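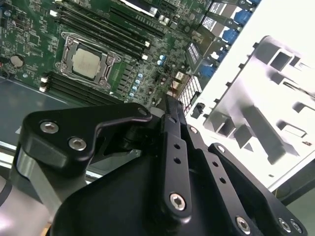

Dana Oyelim
Student, second year, Environmental Studies

Old Electronics in Kemska Homes: Project Report
20/09/2024

Background

The town of Kemska has one drop-off point for used electronics, at the Peline transfer station on the north side. It takes computers, phones, monitors, printers and loose parts such as circuit boards and power supplies. The town does not pick these items up at the curb. I wanted to find out how many old devices people keep at home, why they keep them, and whether they know where the drop-off point is.

I picked this subject after my own family moved in May and we found two laptops and a desktop tower in a closet. All three had been there for years.

Method

I wrote a one-page form with nine questions and handed out 200 copies in two neighborhoods, the blocks near the college and the streets behind the Trutalari shopping center. Each household got one form. People could leave it in a box at the library or at the college front desk, and they had three weeks. The form asked for the number of devices in the home that had not been turned on in the past year. It did not ask for names or addresses.

I left out kitchen appliances and televisions. Televisions go through a different program in our county and I did not want to mix the two.

Results

I got 161 forms back. Between them, these households reported 207 unused devices. Phones were the largest group, then laptops, then desktop computers. Printers came fourth. A few people listed tablets and game consoles, and one household listed a small server from a business that had closed.

The most common reason for keeping a device was the data on it. People wrote that they had photos or tax files on an old computer and had not gotten to copying them. The second reason was that the device might still be useful, either as a spare or for parts. Several people said they did not know what they were allowed to throw in the trash.

Only 40 households could name the drop-off point. Some of the others guessed the fire station, which has a box for batteries but does not take anything else.

Why the parts matter

A computer is mostly metal, plastic and circuit board. The boards carry copper in thin layers, and there are small amounts of gold on many contacts, including the ones in processor sockets and memory slots. A recycler removes batteries first, then sorts the boards from the cases. Steel and aluminum cases are easy to sell as scrap. Boards usually go to a separate plant where the metals are recovered.

Reuse comes before any of that. Memory, drives and processors can often be pulled from one machine and put in another, as long as the two match. The repair shop I visited for this project, Kpodo Computers, keeps bins of tested memory sorted by type and sells it for a few dollars a stick. They wipe or shred every hard drive they take in.

Problems with the survey

The two neighborhoods are both close to the college, so students and renters are probably overrepresented. Renters move more often and may throw out more. I also think "unused" was not clear enough. Two people wrote in the margin that they had a phone they only used as an alarm clock and asked if it counted. I did not count those.

I should have asked how old each device was. I thought of it after the forms were already printed.

Suggestions for the town

Put the Peline address and hours on the water bill. Add a line about wiping data, with the library's computer help hours. Hold one collection day in the Trutalari parking lot in the spring, when people are cleaning out closets and garages anyway.

A copy of the blank form is attached at the back of the printed report.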